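The case against the miracle mop
By the Home Desk, Staniforth Weekend
20 February 2025

Every October the catalogs arrive, and every October something in them promises to end the business of getting down on the kitchen floor. Last fall it was the Timthorpe, a spray mop with two tanks and a price tag of almost $200. The box says it handles "any spill, any surface." I have a drawer full of boxes that said that.

My doubts start with tile. High-gloss tile, the big pale squares that went into half the new kitchens in Drandcombe, shows everything. A mop head wide enough to be quick is also wide enough to catch the edge of a spill and drag it into the next tile. On the Timthorpe I got a thin film that looked fine at night and terrible by breakfast. The Brutby, a cheaper rival at $30, did the same thing with more squeaking.

Then there is the grout. The makers would rather talk about fragrance. Grout sits a hair lower than the tile, and a flat pad passes right over it. If the spill is something orange - soda, soup, the oil off a curry - that line is the part you will be looking at next year.

So I remain unconvinced by anything with a handle, at least for small messes. A folded cloth goes where you push it. You can feel when it has stopped picking up and turn it to a clean side. Start at the outside of the spot and work in, and do the joint last with a corner of the cloth. 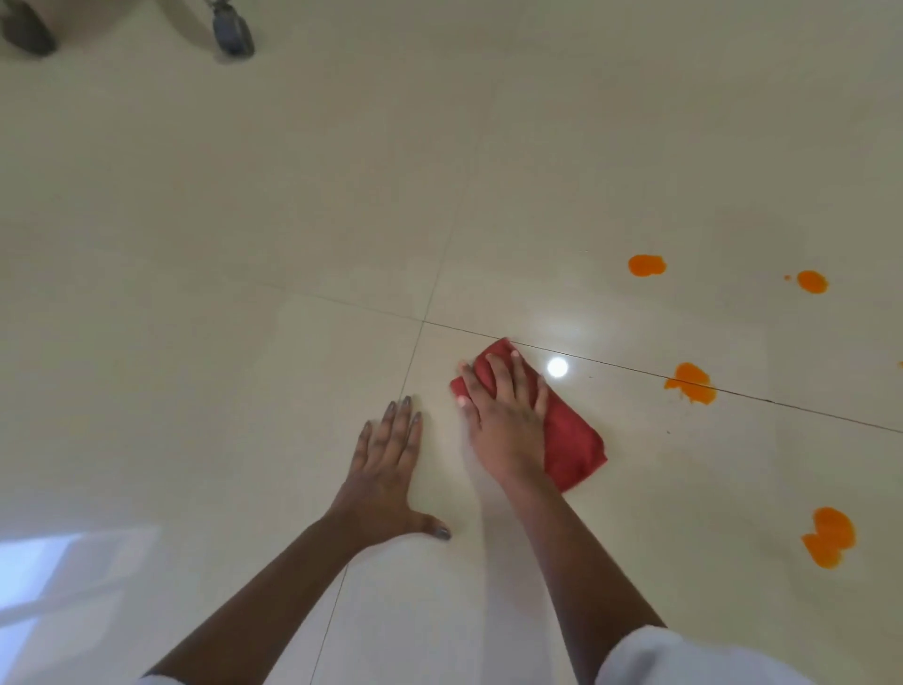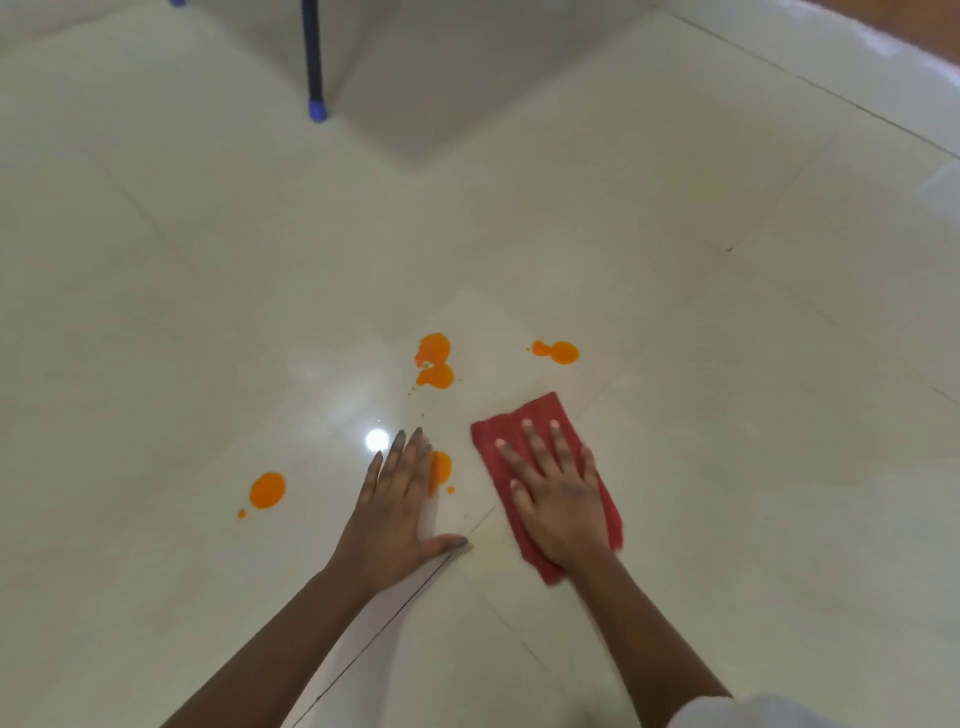 Orange spots on glossy tile, and a red cloth under the right hand.

What about the cloth?

The claims get silly again at this point. Packs of "pro grade" towels cost twice what plain ones do, and after two months in my wash I couldn't tell them apart. Color matters a little. A new red cloth can bleed, so wash it alone before it goes anywhere near pale grout. Skip the fabric softener, whatever the bottle says about freshness, as it leaves a coating that makes the cloth push liquid instead of soaking it up.

I still own the Timthorpe. It does the hallway.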